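The Level at Susthorpe

The gauge house at Susthorpe recorded the height of the reservoir every fifteen minutes. It had done this for longer than Lizelle Moodley had been employed by the water district, and she had no reason to think about it until July, when the reading stopped changing.

It stopped at 1,186. The unit was feet above sea level, and the figure was plausible for the season, so the software at the Murkville office accepted it. A flat reading was not a fault condition. A missing reading was a fault condition, and so was a reading outside the permitted range. The reservoir had apparently decided to stay where it was, and the software had no rule against that.

Lizelle noticed it on the printed sheet. She still printed the sheet. There were 66 identical values in the column before she put a pencil mark next to one.

"It could be the float," said Fatima Maluleke, who had the other desk.

"The float was replaced in the spring."

"Then it could be the new float."

Lizelle entered a work order and gave it a priority of 2, the second lowest. She put the computer from the gauge house on the same order, as it was the only other part of the chain that could hold a value. It was old. The district had bought it used, along with the desk it stood on.
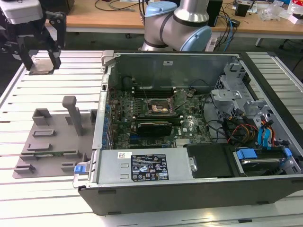 Lesego Swanepoel had the cover off before lunch. He reported that the memory was sound and the clock battery was low but serviceable. The disk held a complete log up to the minute of shutdown. Every line in the log had been written by the machine at the correct time, and every line for the last stretch gave the same level. In his opinion the computer had written down what it was told.

"So it's the float," Fatima said.

"I didn't say that," Lesego said. "I said it isn't this."

He put the cover back on and wrote his time on the order. Lizelle drove out that afternoon with the spare computer on the passenger seat, held by the belt.

The road to Susthorpe followed the north shore for most of its length. She looked at the water where the trees allowed it. There was a band of pale rock above the surface, as there was every summer. She could not have said whether it was wider than it should be. That was the purpose of the gauge.

The gauge house was a concrete room over a vertical shaft. A pipe connected the bottom of the shaft to the reservoir, so the water inside stood at the same height as the water outside but without the waves. The float rode on this water. A steel tape ran up from the float, over a wheel, and down to a counterweight. When the level changed, the wheel turned, and an encoder on the axle reported how far.

She read the wheel. It said 1,186. She lowered the hand tape with its brass weight until it touched the water, and read that. It also said 1,186.

She did it again, and then went outside to the staff gauge, a painted board bolted to the intake tower. The water stood four feet lower on the board than it had any right to.

This gave her two levels for one body of water. The usual explanation was a blocked pipe. If silt closed the inlet, the shaft would be cut off from the reservoir and would keep whatever level it had on the day of the blockage. She wrote this in the notebook. It was a satisfactory explanation and she was prepared to accept it.

She opened the flushing valve, which fed clean water down the shaft from a tank on the roof and drove it out through the pipe. The tank held 200 gallons. If the pipe was blocked, the level in the shaft would rise. If the pipe was clear, the level would fall to meet the reservoir. She watched the wheel until the tank was empty.

The wheel did not move in either direction.

She telephoned Khanyisile Nkuna, who had run the station before her and was retired.

"Did you use the whole tank?" Khanyisile asked.

"All of it."

"And it held?"

"It held."

There was a pause on the line. Lizelle could hear a kettle.

"It did that to me once," Khanyisile said. "It was the summer they took down Adams."

Adams had been a village in the upper valley. It had been cleared before the dam was raised, and its site was shown on the district maps with a dotted line.

"What did you do?"

"I wrote down both numbers. Vojtěch Sokol was the engineer then, and he told me to pick one. I told him I had measured them both the same way and I wasn't going to."

"How long did it last?"

"Until the rain. Then the lake came up and they agreed again, and he signed the sheet."
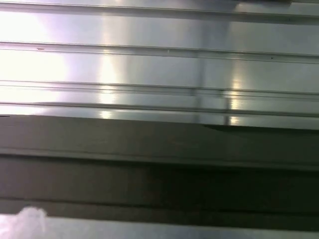
A stilling well exists to remove disturbance from a measurement, and the district manual gave it a full chapter. Lizelle read the chapter that evening at her kitchen counter in Murkville. The author allowed for silt, ice, a punctured float, a slipped tape and an encoder set to the wrong datum. For each fault there was a test, and she had either done the test or could rule out the fault. The manual's section on reading a scale said to keep the eye at the height of the mark, and it illustrated the point with parallel lines, much like the raised rails running across a brushed steel panel, where one can seem to tilt very slightly against the next. She considered whether she had read the staff gauge from too high on the bank. An error of that kind was worth an inch at most. She turned to the back of the manual, where there were blank pages for notes, and found that Khanyisile had used one. It had two columns of figures on it and no heading.

In the morning she changed the form. The software would take only one level per station, so she registered a second station at the same coordinates. It required a name of its own. She called it Pisau, after the stream that had run through the valley before the dam, and assigned it the staff gauge. Susthorpe kept the shaft.

Fatima looked over the new sheet when it came off the printer.

"Which one do we report?" she asked.

"Both."

"They'll ask which one is the reservoir."

Lizelle closed the work order. Under cause she entered none found. Then she took the pencil and initialed the first line of each column.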